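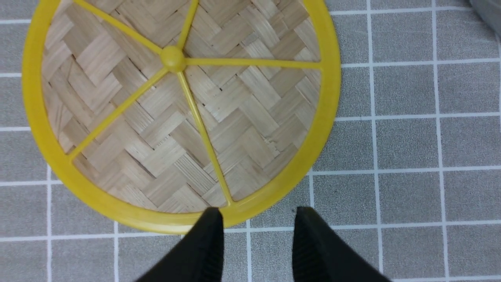
I think a kitchen tool should be repaired before it is replaced, and also that it should be used before it is perfect. In my first year in Wasden I bought a steamer lid at the Horrocks store, and I was a little ashamed of it. My aunt's lid was bamboo all through. Mine is woven bamboo with a thick yellow plastic rim and yellow spokes, and one strip of the weave is now nicked and a little splintered. For a long time I believed that such a lid was a compromise between two honest things. Now I like it more than the pure kind. The weave lets some of the steam go out, so less water falls back on the buns, and the plastic knob is easy to hold with a damp hand.

When I wrote this opinion in the Clilwood newsletter, I received more answers than I expected. Many readers keep a lid like this on the counter all week, near the potatoes and the peppers, and do not put it in a cupboard at all. I do the same, for it needs air.
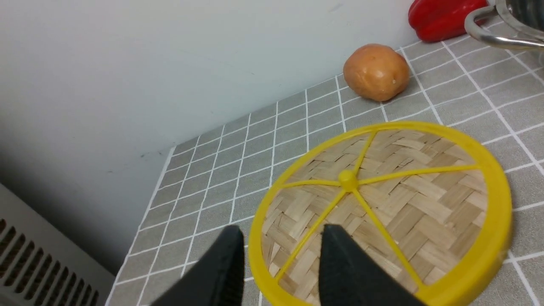

One reader answered that plastic and bamboo grow old at different speeds, and that I will one day throw away a good rim for a bad weave. It is a fair objection. I have no answer to it except that I would try to weave a new panel first, and I have never woven anything.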